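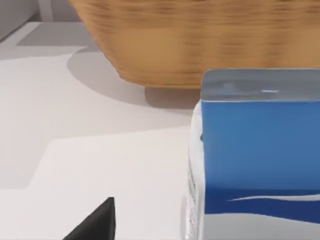
Isedon is a bench for comparing grippers, arms, wrist cameras and controllers in simulation, before you spend real money on the wrong ones. You pick two or more setups, give them the same chore, and read the scores the next morning. Much of what you learn comes from the wrist view, where a blue carton can take up most of the right side and a wicker basket most of the top, leaving the finger a small black wedge in the corner. If your controller can plan a grasp from a view like that, we would like to hear from you. If it can't, you have plenty of company, and the questions below are for you.

Which grippers can I compare?

Three come with the download: the Gomach narrow finger, the Gomach wide finger, and the Buchanan parallel jaw. The narrow finger is good at getting between things and bad at holding on to them. The wide finger has the opposite personality. The Buchanan is the one people choose after a week of arguing about the other two.

Can I add my own?

Yes. You need a mesh, a joint file and some patience with the joint file. If your fingers close when they should open, flip the sign on the drive axis. If they fly off the wrist and leave the building, check your masses. You have almost certainly entered grams.

Why does my controller do well with boxes and fall apart on the basket?

A carton has flat faces and straight edges, and most grasp planners were raised on those. A basket with a rounded lower body gives the planner a curve wherever it was hoping for a side. Try lowering the approach speed first. Then look at the contact settings, which ship at values Blair Cruickshank picked one February and has defended ever since.

Where should the wrist camera go?

Lower than you would like for seeing the room, higher than you would like for seeing the fingertips. Our default mount keeps a bit of one finger in view, so the controller has something to judge distance by. You can move the mount in the camera file. Please rerun your baseline after you do. We get a steady supply of reports about amazing improvements that came from a nudged camera and an old baseline.

How many trials do I need before I believe a result?

More than ten. Our own comparison of the two Gomach fingers used 974 trials each on the carton task. The wide finger finished 696 of its trials and the narrow one 364, and we still got email telling us the narrow finger was better. It may be, on some other task.

Does it do appliances, or only things you can pick up?

Both. The microwave task scores reaching and lining up on the handle and the two dials. Start with the handle, a long vertical bar that forgives a sloppy approach. The dials do not forgive anything. Run the same controller on both before you tell your boss it works on kitchens.
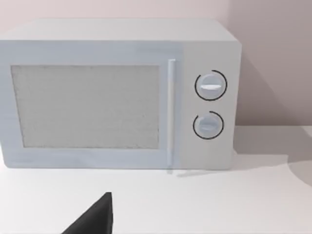
Will a good score here mean a good score on my real arm?

It will mean a good score here. In our experience the ranking between grippers carries over better than the numbers do. Treat the bench as a way to throw out bad ideas cheaply.

What is Cumimus, and why does it keep asking me for a port?

Cumimus is the bridge that connects your controller to the simulator. It wants a free port and will keep asking until it gets one. Close the other copy of Cumimus you left running.

Who do I write to when it breaks?

Use the report form and attach the log. The whole log, please, including the part above the error, where the trouble usually started.

Last updated August 22, 2019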